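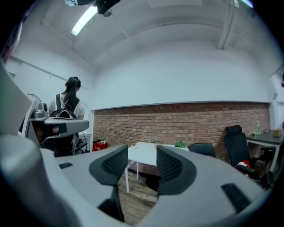 Gripper fingers, with the floor and a table behind.

[grallia-list] Re: The green scarf on the Kpodo special
From: Mansa Addo
Date: August 4, 2025

Seidu Ackah wrote:

> Hi all, long-time reader, very occasional poster. I rewatched the Kpodo
> special last night (the full one with the interval, my aunt taped it off
> the telly) and I think we've been wrong about the scarf. Everyone says
> Grallia wore it for the first time on the Ralteo tour, because that's
> where the famous photo comes from. But she's got it on in the special,
> during the backstage bit where she's eating toast. It's tied around her
> wrist and you only get it for a moment before she turns away.
>
> Does anyone know which was filmed first? And is it a football scarf or
> not? My brother swears it's a Jesteck supporters' scarf, and he's
> unbearable about it. I always thought it was just a scarf.
>
> Seidu

Seidu, you beauty! I read this over breakfast and had the special on before I'd finished my tea. It's there. I've watched that toast scene more times than I'd admit to my family and I have never once looked at her wrist.

First, the order of things. The special went to air well after the tour finished, so most of us filed it as "later" and left it at that. But the backstage material is older than the concert it's cut in with. Have a look at her hair. In the toast scene she still has the blunt fringe, and by opening night of the tour it was gone (she talks about cutting it herself in the tour program, page 11, in the column beside the lyrics). So unless somebody has another explanation for the fringe, your sighting comes before the Ralteo photo and it's now the earliest one we have. I'm going to update the wardrobe page tonight and put your name on it.

Now, your brother. I'm sorry to say he may be right, at least partly. Jesteck were her dad's team, and she went along as a kid whether she liked it or not. She told that story on the radio the June before the tour, and it's a lovely interview if you haven't heard it – she does an impression of her dad shouting at a linesman that had me in tears. The club colours were green and cream. The scarf in the tour photo is green with a pale stripe at one end, and you can't see the other end because she's tucked it into her coat.

Against that, the supporters' scarves I've handled were all knitted, fairly chunky, with a fringe on both ends. Try tying one of those around your wrist! I did try, with my cousin's, and I looked as if I'd broken something. What she has on in the special sits flat and knots small. To me that says a thin woven one, or silk. There was a dressier scarf sold in the members' room at the Jesteck ground for one season, a present-for-your-wife sort of thing, and I've only ever seen it in a club catalogue in black and white. If it was green with a cream stripe then we're all done here and Seidu's brother can have a cake.

So, a few things I'd love people to dig out:

Anyone with the club catalogue in colour, please. I'll pay the postage both ways and be very careful with it.

Anyone who was at the second Ralteo night. The stalls held 3,000 and at least a few of you must have been down the front. Was she wearing the scarf for the encore? The review says "a flash of green at the throat", but that reviewer also got two song titles wrong, so I don't lean on it.

Anyone with a better tape than mine. My copy has a band of fuzz along the bottom exactly where the wrist is. Seidu, if your aunt would let you borrow hers, could you bring it to the meetup? I've got a player that still behaves.
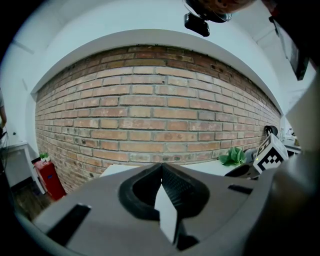
Brick wall, seen past the gripper.

On the auction that went around last month: please don't bid on "Grallia's own green scarf" without asking here first. I wrote to the seller and got a polite reply saying it came from a house clearance, with no letter and no photo. It might be a perfectly nice scarf. The stripe runs lengthways though, and ours goes across. I've put both pictures side by side on the wardrobe page so you can judge for yourselves, and if you think I've got the stripe wrong, tell me, I'd be thrilled to be talked out of it.

Also, since a few newer members have written to me off-list: the wardrobe page now has 66 entries, and the ones with a star are those we've matched to a dated photo or broadcast. The scarf will be getting its star. The silver boots are still missing theirs, as is the yellow raincoat from the ferry clip, which is my favourite thing she ever wore and which I can't place at all. If your attic is full of old magazines, those are the 3 to keep an eye out for, counting the second pair of boots as its own entry (I know, I know, we had that argument already).

Seidu, please post more often. And say hello to your brother.

Mansa

--
To leave the list, send a blank message with "unsubscribe" as the subject. Please trim your quotes when replying.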